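Speaker notes: What's in the kitchen drawer? Small batteries and where they should go

Talk length: 40 minutes plus questions. Slides advance on the clicker, which sticks, so press it twice.

OPENING

Hello, everybody, and thank you so much for coming. I'm Evaristo Marras, and I have been looking forward to this for weeks. I get to spend a whole evening on the subject my family has banned at dinner!

Start with a show of hands. Who has a drawer at home with batteries in it and no idea which ones are any good? (Wait. It will be nearly the whole room.) Keep your hand up if some of them are older than your phone. Keep it up if some of them are older than your car. Wonderful. You are my people.

Tell the Martinelli Street story here. My aunt's house, the biscuit tin on top of the fridge, the radio that had been "broken" for 12 years. It wasn't broken. Pause for the laugh, then move on, don't do the bit about the doorbell unless the room is warm.

WHAT A BATTERY IS DOING

Keep this part short, but I love it, so watch the clock.

A battery is a chemical reaction that waits for you. Inside the can there are two materials that would like to trade electrons, and a path between them that lets ions through but makes the electrons go the long way round, out one end, through your flashlight and back in the other. When you switch the flashlight off, you close the road and the reaction mostly stops. Mostly! There is always a little bit going on, and that slow leak is why a cell left on a shelf for years is weaker than a new one.

Bring out the lemon. Copper coin in one side, galvanized nail in the other, meter across the two. It reads a bit under one volt and people always lean forward. Ask somebody in the front row to read the number out loud. If the meter is playing up, skip to the slide with the sketch.

Then the question everyone asks: why are a fat one and a thin one both 1.5 volts? The voltage comes from the chemistry, and the chemistry is the same. The size tells you how much stuff is in there to react. Use the bathtub comparison: two tubs filled to the same depth, one much wider. Same depth, more water. A D cell is the wide tub. A triple A is the narrow one.

SORTING

This is the practical part, and people take notes, so slow down.

Say: get everything out of the drawer and onto a table where you can see it. Use a plastic bin or a bowl for the ones you've dealt with. Metal trays are a bad idea because they can connect one end of a battery to the other.

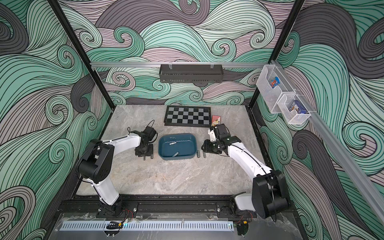 Droreck Household Science Club, Talks and Outreach

First pass is by type. Read the label, every time. Alkaline, lithium, nickel metal hydride, and the old zinc carbon ones that still come free inside toys. Anything that says "rechargeable" goes in its own pile. Coin cells go in another pile, well out of reach, and please be serious for a moment when you say this: a coin cell swallowed by a small child is an emergency, every time, even if the child seems fine. Don't rush past it. Leave a silence.

Second pass is by condition. A white crust around the end of an alkaline cell means it has leaked. Gloves on, don't rub your eyes, put it in a plastic bag by itself. Anything swollen or dented goes in the "do not use" group too. Mention that a swollen phone battery is a different animal and should go nowhere near this pile. Ask your collection site what they want you to do before you move it far.

Third pass is testing. Show the cheap tester, then show the meter. Explain that a plain voltage reading on an alkaline cell gives you a fair guess and no more: a fresh one reads a little over 1.5, and once it's down near 1.2 it won't do much for a camera, though it may run a wall clock for ages. I have a clock in the hall that lives entirely on my rejects and I am very proud of it.

The bounce test: somebody always brings this up. Yes, dead alkalines bounce more than fresh ones. The zinc gel inside turns to zinc oxide as the cell is used, and it stops soaking up the bump. But the bounce levels off when the cell is only about half used, so a good bounce doesn't prove it's dead. Let them try it on the desk at the break. It's too much fun to leave out.

STORING THE GOOD ONES

Cool, dry, room temperature. The fridge is an old habit and it brings condensation with it, so tell them to save the shelf for cheese. Keep them in the original pack if you can. Tape over both ends of any 9 volt, because the two contacts sit right next to each other and a stray paper clip can get very hot. Don't mix old and new in the same gadget. The weak one gets pushed past empty and that's when it leaks.

RECHARGEABLES

Ritu Kanaujia's slides, used with her permission. Thank her by name, she did the drawings as well.

A decent nickel metal hydride cell can be charged 500 times or more, depending on the make and how it's treated. Some packs claim 2,000. I'd take the top figure with a pinch of salt, but even 200 charges is a big heap of throwaway cells you never have to buy! Good for game controllers, flashlights you use often, kids' toys. Less good for smoke alarms, where you should follow whatever the maker says on the label.

Mention the 1.2 volt business. People worry about it. Most gadgets are happy.

WHERE THEY GO IN THE END

Rules differ from place to place, so say that first. Some towns allow household alkalines in the trash, others don't. Lithium and rechargeable ones should go to a collection point wherever you live, since crushed lithium cells start fires in garbage trucks. Tape the ends. In Semham the drop box is inside the library entrance, on the left, and it is emptied in March and again in the fall. If the box is full, take them home and try again. Please don't leave a bag on the floor next to it.

What happens after: the steel gets melted, the zinc and manganese can be recovered, and the really interesting metals are in the rechargeables. Show the jar of shredded bits. Pass it round with the lid ON.

QUESTIONS THAT USUALLY COME UP

Can I recharge an ordinary alkaline? The makers say no, and so do I. It can leak or burst.

Are expensive ones worth it? For a remote, probably not. For something that draws a lot of power, sometimes.

What about the knitting light? This is from the Woven group, who come every year and always ask. It takes two triple A cells and rechargeables work fine in it.

Hand out the tape and the labels at the door. Remember to collect the meter from the front row, and take the lemon home.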